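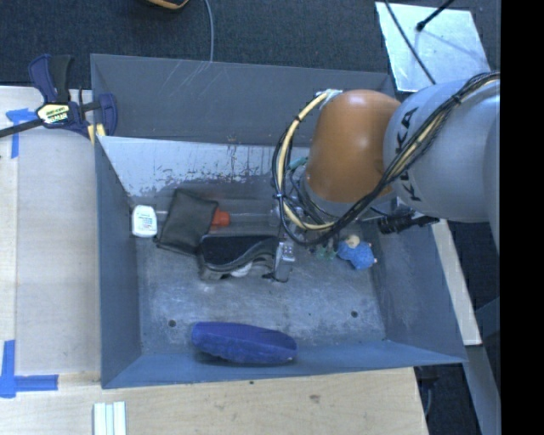
Ticket: Grasp scores dropping on the left half of the bin
Status: Open, then closed, then open again (sorry)
Opened by: Maëlys Chauvin
Project: Kutmont bin picking, method comparison

Hi all! I'm rerunning the comparison between our two grasp rankers, the old one that scores each candidate on depth alone and the new one that also looks at what is lying next to the object. The new one should win easily in clutter. It did in July. Now it loses, but only on the left side of the bin, and I can't work out why. On the right side it's still great.

Setup is the same as ever: KUKA arm, mixed objects, 20 attempts per layout, then shake everything up and go again. I've done 12 layouts so far. The arm moves fine and I get no errors in the log, it just picks grasps I wouldn't pick myself. It loves going for the edge of something that's touching something else.

Things I already tried:
Restarted the planner. No change.
Swapped back to the July weights. No change, so I don't think it's the training.
Redid the hand-eye calibration. Slightly better, then the same again by lunch.

Reply from Sreekumar Chowdary
Which objects? If it's the clear tube I'd look at depth first. Clear plastic comes back as holes or as the floor behind it, and the new ranker then thinks there's free space right beside whatever is lying on top of it. The old one never asks about neighbors so it wouldn't care.

Reply from Maëlys
Ooh, okay. The tube is in there, and the dark pouch has been landing across it a lot. I pulled the tube out and ran one layout without it - big improvement! Closing this.

Reply from Maëlys, next morning
Reopening. Without the tube the left side is better but still behind the right. I went through 123 saved candidates by hand (never again) and 55 of them were shifted toward the left wall, all by the same small amount.

Reply from Angeliki Alexiou
Same amount every time sounds like the bin and not the ranker. Did anybody take the clamp off the corner? The wall positions in the config were measured once and they don't update. If the bin slid a little, the crop mask eats into the left side.

Reply from Maëlys
Yes, me, when I cleaned up. I put it back by eye and figured close enough. Remeasured all four corners just now and the bin is off from the config. New values are in the Kutmont config file, please pull before you run anything!

Still to do: repeat every layout with the new corners, both rankers, tube included. I'd like to keep the tube because the missing depth is a real weakness of the method and it belongs in the write-up. Sreekumar, could you send me your hole-filling script? Leaving this open until the rerun is done.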